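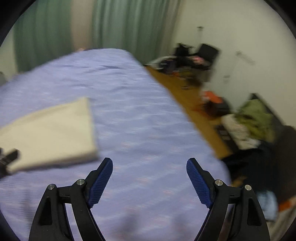

Boltix
Moderator Unterforum Schlafen & Heimtextilien
Beiträge: 879

Thema: Tagesdecke im Sommer als einzige Decke?

Stadden schrieb am 2023-09-09:
Hallo zusammen, bei uns unterm Dach sind es nachts noch 26 Grad im Schlafzimmer. Das Federbett liegt seit Juli im Schrank, ich schlafe nur unter der gewebten Tagesdecke. Meine Frau findet das unhygienisch, weil tagsüber jeder draufsitzt. Wie macht ihr das? Und wie oft wascht ihr so ein Ding? Auf dem Etikett steht 30 Grad, 100 % Baumwolle, nicht in den Trockner.

Boltix schrieb:
Spricht nichts dagegen, wenn ein Laken dazwischenliegt. Das Laken kommt jede Woche in die Wäsche, die Decke alle drei bis vier Wochen. Bei mir läuft das seit Jahren so, die lavendelblaue liegt auch tagsüber drauf. Im Januar kommt sie dann über das Federbett, das reicht ohne Heizung.

Ocampo schrieb:
Sehe ich anders. Eine Tagesdecke heißt Tagesdecke, weil sie abends runterkommt. Straßenhose, Hund, Wäschekorb, alles landet da drauf. Ich würde mir lieber eine dünne Sommerdecke kaufen, die man bei 60 Grad waschen kann. 30 Grad ist bei etwas, worin man jede Nacht schwitzt, zu wenig.

Stadden schrieb:
Hund haben wir keinen. Sommerdecke hatte ich schon, Polyester, darunter bin ich zerflossen.

Condley schrieb:
@Ocampo: Die 60 Grad brauchst du beim Laken. Wenn er ein Laken drunter hat, schwitzt er ins Laken und nicht in die Decke.
@Stadden: Achte auf das Trommelvolumen. Unsere passt trocken locker in die 7-kg-Maschine, nass war sie so schwer, dass die Maschine das Schleudern abgebrochen hat. 3 Mal hintereinander. Seitdem fahre ich damit in den Waschsalon.

Ocampo schrieb:
Das Laken verrutscht doch nachts. Bei mir liegt es morgens am Fußende und ich direkt unter der Decke. In der Theorie schön, in der Praxis nicht.

Boltix schrieb:
Am Fußende einschlagen und oben eine Handbreit über die Decke umlegen, wie früher im Hotel. Dann rutscht es kaum.
Zum Waschen: Flüssigwaschmittel für Buntes, kein Weichspüler, halbe Schleuderdrehzahl. Beim ersten Mal allein waschen, blaue Garne färben gern aus. Danach über zwei Leinen hängen, sonst zieht sie sich in der Mitte lang.

Stadden schrieb:
Danke. Läuft sie ein?

Condley schrieb:
Unsere ja. Gekauft mit 150 cm Breite, nach der ersten Wäsche waren es 147. Stört nicht, steht aber auch nirgends auf der Packung.

Ocampo schrieb:
Meine ist deutlich mehr eingelaufen, da guckt jetzt an der Seite die Matratze raus. Also lieber eine Nummer größer nehmen.

Stadden schrieb:
Gut, Laken ist bestellt, 240 breit, damit man was zum Einschlagen hat. Die Decke kommt morgen in die Maschine. Meine Frau bleibt vorerst bei ihrem Bettbezug ohne Inhalt.

Condley schrieb:
Den leeren Bezug hatten wir auch einen Sommer lang. Geht gut, man verheddert sich nur.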